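Kitchen Diary, Prandell Preserves
April 20, 2023

The second trial of the plum and mustard glaze was completed this morning at the Nandville kitchen. The batch yielded 284 jars, all of which have been labeled and placed on the holding shelf. The first trial, made in February, was judged too thin for brushing on meat, and the vinegar was reduced before work resumed. Cooking time was extended to 80 minutes at a low simmer, with the mustard seed added at the end.

Kadir Yaman conducted the tasting at noon. The glaze was served on roast pork, on grilled chicken thighs, and on plain rice. It was well received on the pork. On the chicken it darkened too quickly, and the label will need to advise cooks to apply it during the last few minutes only. The rice was included at the request of the Unness shop, whose customers have asked for a sauce that may be used at the table without further cooking. Opinion on this point was divided, and the matter has been held over.
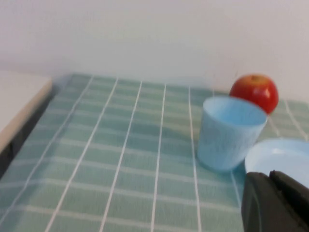 Red apple and light blue cup on the checked cloth.

A letter was received from Palaniappan concerning the supply of yellow mustard seed. The price is unchanged for orders placed before the end of the month. An order has been prepared and awaits signature. The same letter states that the brown seed will be delayed, and the coarse mustard will therefore be made after the chutney.

The ingredient statement for the glaze was reviewed and corrected. Sugar is now listed ahead of vinegar, in keeping with the revised recipe, and the words "contains mustard" have been moved to a separate line in larger type. The printer has been asked for 2,125 labels, to be delivered flat. Proofs of the earlier version are to be destroyed so that they are not used in error.

It is noted that 3 lids from the morning batch failed to seal. The jars were set aside and will not be sold. The capping machine was checked in the afternoon and the pressure adjusted slightly.

The long wooden paddle is cracked near the handle and has been withdrawn from use. A replacement is to be ordered with the next supply of cheesecloth.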